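How to Set Up a Drink Sorting Station on One Small Table

I love a party drinks table, but I do not love the morning after, when half-full bottles and sticky cans are all over the house! After our August cookout I finally worked out a setup that keeps things tidy while people are still having fun, and it only takes 14 minutes.

What you need: a table you can wipe down (white is great because spills show right away), two tapered containers in different colors, and a little colored tape.

Step 1. Clear the table and push it up to a wall. Guests will only come at it from the front, so everything stays within reach.

Step 2. Put the two containers at the back, one gray and one green, with a gap between them. I use green for bottles and gray for cans. Pick whatever you like, but tell everybody early!

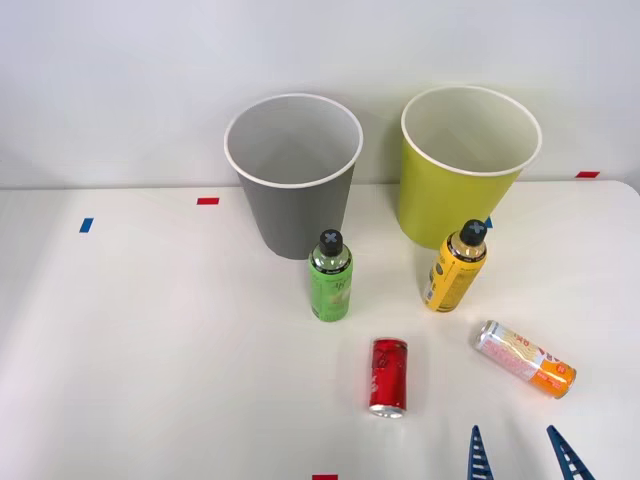
Step 3. Mark your spots with tape. A small square next to each container is plenty, and you can put everything back in the same place after wiping up (so satisfying). My friend Ruoxi Xiao uses a different color for each one and I have happily copied her.

Step 4. Stand the bottles up front, caps on tight. Check each one before it goes anywhere. If there's still something inside, pour it out and give the bottle a quick rinse.
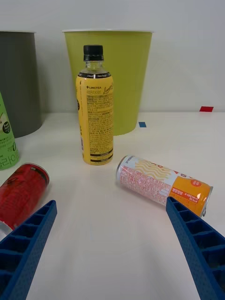

Yellow-label bottle in front of the green container.

Step 5. Now the cans! Empty them upside down over the sink for a few seconds. Keep them standing if you can, and if one ends up on its side, turn it so it won't roll toward the edge. 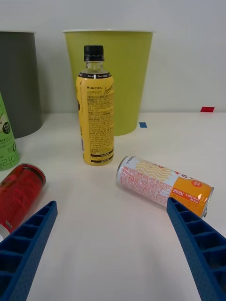
Mixed drinks are where this really pays off. Tea, soda, juice, it doesn't matter, you're only sorting by bottle or can. Zihan Lu tried it with 9 kids at a birthday and they turned it into a race.

Step 6. When a container fills up, tip it into your big recycling bin and start over. Check your local rules on caps, too. Here in Zustcombe we leave them on.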